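Home | Forums | Data & Training | Search | Log in

Thread: Laundry demos – how much variety per basket?

plusden_lab wrote:
We are collecting teleoperated laundry examples for a humanoid: a wicker basket, a front-loading washer, and a few dark and white pieces. The count stands at 2,396 episodes. The policy does well on a single dark shirt and badly when clothes overlap. I want to know if I should keep the basket where it is and add clothes, or start moving the basket now. Head camera views:

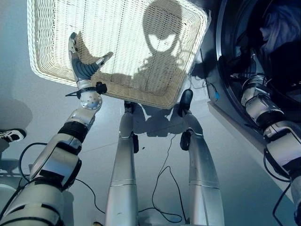
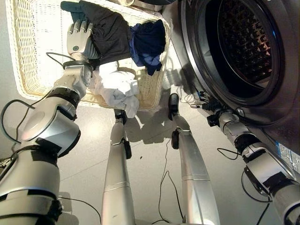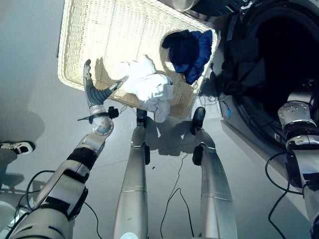

kairys_user wrote:
Move the basket now. We left ours in one spot for 200 episodes and the arm learned the spot. Shift it a hand's width and it grabbed air.

tallgrass wrote:
I don't agree. If you change position and clothing together you can't tell which one broke it. Get overlapping clothes working first, then move things.

kairys_user wrote:
You can log both. Put basket position in the episode notes and split on it later. We use 26 marked positions and the operator gets the next one from a list.

plusden_lab wrote:
We don't log position at all right now, only garment type and success or fail. I can add a field. Does anyone keep the failed grasps?

arnport_m wrote:
Keep them, but tag them. A missed grasp followed by a good second try is worth having. A miss where the operator gives up goes in a separate folder here and stays out of training.

tallgrass wrote:
We drop anything with more than 2 retries. The operators get sloppy after that and the policy picks up the dithering.

arnport_m wrote:
That seems strict for overlapping clothes – ours often need three. Depends on your operators, I guess.

plusden_lab wrote:
Thanks. I'll add the position field tonight and move the basket for half of the next batch.

Related threads
Salutham gloves: finger lag over wifi
Labeling retries in long episodes
Towels vs. shirts, which first?
Head camera only, or add wrist cameras?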